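Section 4: Replacing the Drive Gears in the Prustow Rotary Feeder

4.1 When to service

The gear train in the Prustow feeder requires inspection after every 3000 feeding cycles. Inspect it earlier if the hopper hesitates at the start of a cycle, if portions are uneven, or if a regular clicking can be heard with the lid closed. Clicking with the lid open is usually a loose hopper latch (see Section 3).

Gear kits are supplied by Kurnitz. Kits marked for the Flondmont base fit the same shaft but have a different tooth pitch and must not be used.
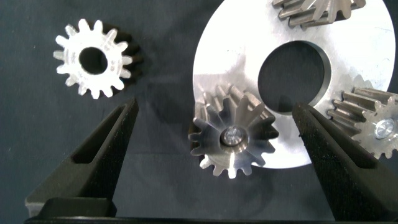
Before starting, empty the hopper and run one cycle so that no feed remains in the chute. Feed dust in the gear housing is the most common cause of early wear.

CAUTION: Disconnect the power adapter and remove the backup batteries. The feeder will attempt a scheduled cycle on battery power alone.

4.2 Removing the old gears

1. Turn the feeder upside down on a soft, flat surface.
2. Remove the screws from the base cover. Keep the long screws separate. They belong to the motor side.
3. Lift the cover straight up. Do not pry at the cable slot.
4. Disconnect the motor lead by pulling on the plug, not on the wires.
5. Slide the retaining clip off the center shaft and lift out the gears one at a time. Note which side of each gear faces up.
6. Wipe the housing with a dry cloth. Do not use water or solvent cleaners.

NOTE: Units built before October have a spacer under the idler gear. Transfer the spacer to the new gear. Later units have the spacer molded into the housing.
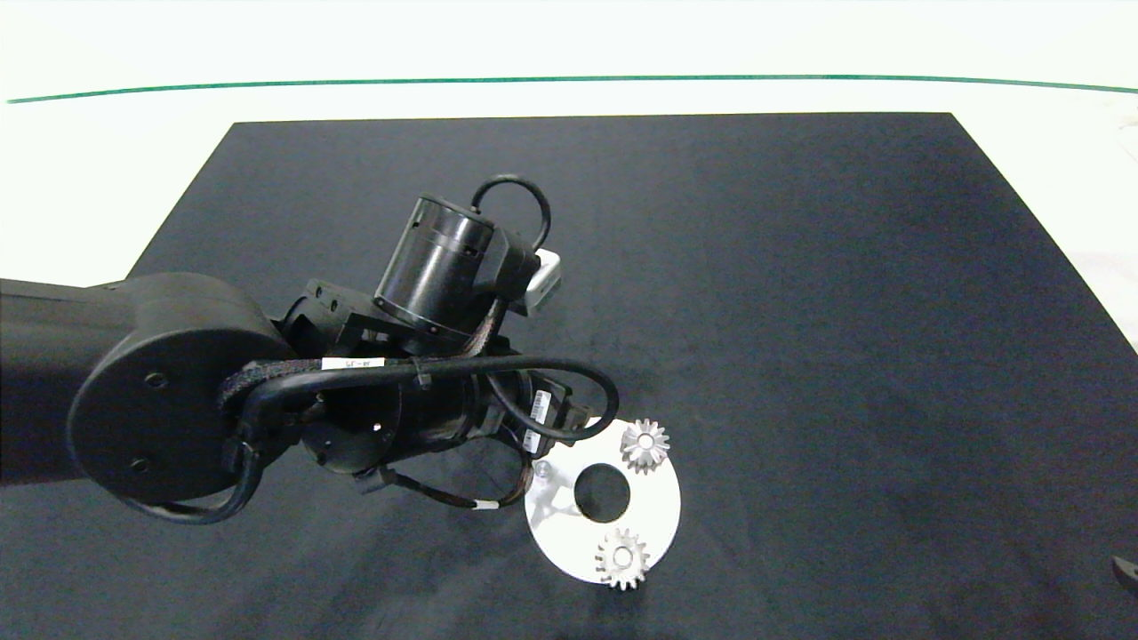

4.3 Fitting the new gears

1. Check each new gear for chips and molding flash. Trim flash with a sharp knife, away from the tooth face.
2. Apply a thin film of Murakami plastic-safe grease to the shaft. Do not grease the teeth.
3. Fit the idler gear first, then the output gear. Both should drop into place under their own weight.
4. Turn the output gear by hand through 2 full turns. If it binds, lift it out, move it by one tooth and try again.
5. Press the retaining clip onto the shaft until it clicks.
6. Reconnect the motor lead and refit the cover. Tighten the screws by hand only.
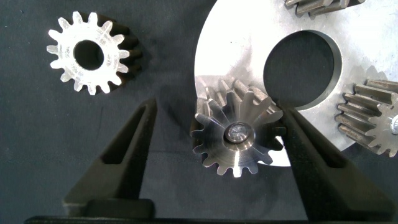

Fig. 4-3. Spur gear, shown flat.

4.4 Resetting the cycle counter

1. Reconnect the power adapter. Leave the batteries out.
2. Hold MODE and FEED together until code 52 shows on the display.
3. Release both buttons and press FEED once. The counter returns to zero.
4. Wait 30 seconds, then refit the batteries.

If the code does not appear, check the motor lead before repeating step 2. Feeding times are kept in memory, but the clock must be set again as described in Section 2.

Revised Jun 20, 2021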